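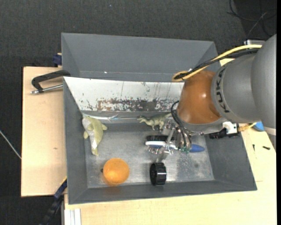 Frequently Asked Questions: Zumodari 28mm Ancients

Are these historically accurate?

Accurate to what? Most of what the hobby calls accurate is one painted vase, two grave reliefs and a lot of confident repetition. We work from surviving pieces where they exist and from artwork where they don't, and each pack listing tells you which. If a listing says "conjectural", that means our sculptor made a decision and somebody will disagree with it.

Which period do the hoplites cover?

The main range is meant for the Persian Wars. People use them for everything up to Alexander and we can't stop them. The helmets are the part that will look wrong first.

Did hoplites all carry the same shield design?

Early on, almost certainly not. City emblems turn up later, and how widely they were used is still argued over. If you want 72 identical shields because they look good on the table, buy the transfer sheet and enjoy it, but please don't write to tell us it's the only correct way.

Was linen armor real?

Ancient writers mention it. What it looked like, how many layers it had and whether it was glued are separate questions, and the glue in particular rests on thinner ground than you'd guess from the number of websites repeating it. Our figures have the stiff tube-and-yoke body armor you see on pottery. Paint it white and call it linen, paint it tan and call it leather. The metal doesn't care.

Why are the spears so thick?

Because a scale spear in soft metal bends the first time you put it in a box. We supply cast spears in the pack. Wire spears are sold separately, and they look much better. They will also go into your thumb.

Are the spears too short?

We get this one a lot. Estimates for the real thing vary by a good deal, and the ones in the pack sit near the lower end. If you prefer the longer figure, use the wire and cut your own.

What do I get in a pack?

Foot packs have 6 figures, cavalry packs have 2 riders and 2 horses. Shields come loose. Bases are not included, as everyone we asked wanted a different size.

Which rules are they for?

None in particular. Tramdale is the set most of our customers mention, and the figures fit its standard bases with a bit of shuffling in the rear rank. Carolina Vieira wrote the Tramdale army list for the Greek states, and we have told her we think the peltasts are too good. She hasn't changed it.

Will they mix with Rebelo figures?

Same unit, no. Same table, yes. Rebelo's men are taller and have smaller heads — put them side by side and you'll see it from across the room. Horses mix without trouble.

Who sculpts them?

Jurgita Luik did the foot and Pascal Diekmann did the horses and the two chariots. The old Surau molds, which we bought along with the name, were by several hands and the records are poor. We keep them in the catalog for people finishing old armies. They are softer castings and priced to match.

Is it true the Surau range was based on museum research?

The old catalog said so. We've looked through the paperwork that came with the molds and found no sign of it, so we've dropped the claim.

Do you recommend a book?

Read several that contradict each other. Be careful with anything that gives you a hoplite's full load to the nearest ounce.

Can I order in bulk?

Yes. The largest order so far was 900 foot for a club display, and it took far longer than we'd promised. Write first, and add a month to whatever we tell you.

When are the Thracians coming?

We said September. We would now like to say nothing — they'll be listed once they are cast and packed.

My figure has a miscast. What do I do?

Send a photo and the pack code. A faint mold line isn't a miscast and comes off with a file. A missing hand is, and we'll replace the figure.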